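Washing-up bowl

A washing-up bowl is an open tub, usually of plastic, that is placed inside a kitchen sink and filled with water for cleaning dishes. It is found in most British homes and regarded with bafflement almost everywhere else. Visitors commonly ask why a sink, being already a bowl, needs another bowl put in it. The question has been answered many times, seldom in the same way twice.

Origins

Before piped water reached ordinary kitchens, dishes were washed in whatever basin could be carried to the table and emptied out of the back door. When deep stone and fireclay sinks arrived, the basin stayed. The sinks were hard and took a lot of filling, and a dropped cup rarely survived the meeting. Enamelled bowls were common until plastic displaced them after the Second World War. Enamel chipped and then rusted, though its admirers remember only the chipping.

Shape and colour

Round bowls came first and are still preferred by people who own round sinks, a shrinking group. The rectangular form holds large plates more easily and leaves a narrow gap at one side, down which cold tea may be poured. Handles, where present, are moulded into the rim. Some models have a plug in the base, which makes them in effect a sink - a development purists have not welcomed.

Colour follows kitchen fashion at a distance of several years. The Gralden company sold its bowls in 14 shades, of which beige outsold the rest put together. Pink has gone in and out of favour, mostly out, and tends to return whenever bathrooms have finished with it.
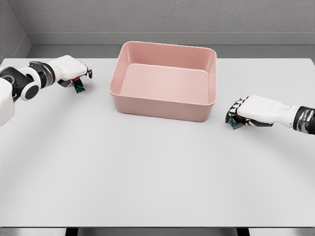

Use

The usual order of washing is glasses, cutlery, plates, pans. Departures from it are noticed. Whether to rinse afterwards is a separate matter and has divided households that agreed on everything else, including religion.

The bowl has many second careers. It is used for soaking feet, bathing small dogs, carrying wet laundry and standing beside the beds of the unwell. Most families hold that a bowl used for the last of these does not go back to the sink. Most families own one bowl.

Outside Britain

Attempts to export the habit have had mixed results. The importer Ľubomír Ševčík offered the Usero bowl through the Ďurica chain of hardware shops, where it sold briskly to gardeners. Miroslava Beneš, in her short history of the kitchen, Dundano, gives the subject two pages and spends one of them on the draining rack.

See also

Draining rack
Dishcloth
Tea towel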